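Reference > Automation > Workplace Practice > Tabletop Handling

Trirnach Code

The Trirnach Code is a set of good-practice rules for robot arms that handle household and grocery items on a fixed table. It is maintained by the Navuver Institute and was first issued in February under the editorship of Sofia Tsakiris. The current text is dated 24 May 2018. Compliance is voluntary, although several laboratories require it of visiting groups.

Scope

The code applies to single arms working over a flat surface within reach of staff. It does not cover mobile platforms, conveyor lines or cutting tools. Items must be of a kind found in an ordinary kitchen or shop.

Main provisions

Section 2 deals with the work surface. Items are to be set apart so that the gripper can approach one without touching another. Section 3 limits the speed of the arm over the table to 50 percent of its rated value, and to 55 percent where a fixed barrier separates the arm from the public. Cables are treated in Section 4, which states that they must hang clear of the work surface and must not cross a walkway.

Section 5 concerns food. Food used in trials is marked as unfit for eating and is discarded at the end of the day. A log is kept of each grasp, and the first 100 entries are reviewed by a second person.

Revision and criticism

Gerasimos Xenos and Réka Kelemen argued that the speed limits took no account of the weight of the item. The revised text added a table of weights but left the limits unchanged. Fotis Kyriakidis has questioned whether the spacing rule reflects a real kitchen, where goods are seldom kept apart.
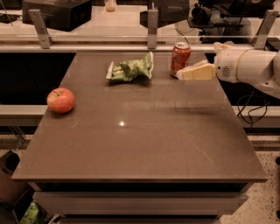
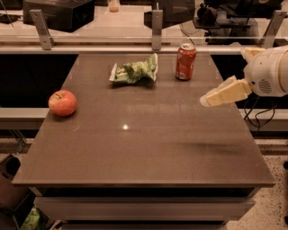 Robot arm at a table with an apple, a snack bag and a soda can; a wedge of cheese is at the gripper in the first view.

Filed under: Robot Safety, Codes and Guidelines
Shares 55 | Comments 0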